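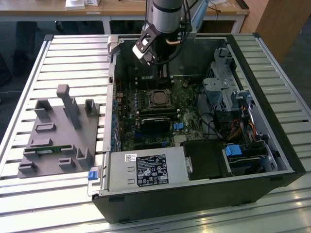

Old computers find a new shelf at Plekow library

Jun 14, 2023

I stopped by the Plekow library on my lunch break and came home without the desktop tower that had been sitting in my hall closet since April. Good riddance! The library is taking in old PCs all summer, and if your closet looks anything like mine, you'll want to know how it works.

The whole thing is run by Nuno Brandão, who used to fix cash registers over in Mevotden and now spends his mornings at the back table with a screwdriver in his shirt pocket. He told me the library took in 963 machines last year from Plekow and Mevotden together, and that 900 of them went back out the door to families, the night school and the senior center on Ivanyshyn Street. The rest got stripped for memory, fans and power supplies (he keeps the screws too, in jam jars sorted by size, and I was a little jealous of those jars).

Desktops and laptops are both fine, as long as they're no more than ten years old. Bring the power cord if you still have it. Monitors are a no for now – the storage room is full of them already. You can leave the hard drive in and they'll wipe it for you, or they'll pull it out while you stand there and hand it back. I took mine home, mostly for the vacation pictures I never copied off it.

If you'd like a computer, put your name on the list at the front desk. The wait is up to 3 weeks, and you get a mouse and keyboard with it. It's free with a library card, and the card is free too, so bring something with your address on it.

There's also a repair evening on the 24th in the Dresutard room, upstairs past the children's books. Doors open at six. Nuno says to bring the one that won't start and whatever you remember about the day it quit. I've signed up with my mother's laptop, which has been beeping at her for weeks – wish me luck.

Drop-off is at the side entrance, mornings only, until the end of August.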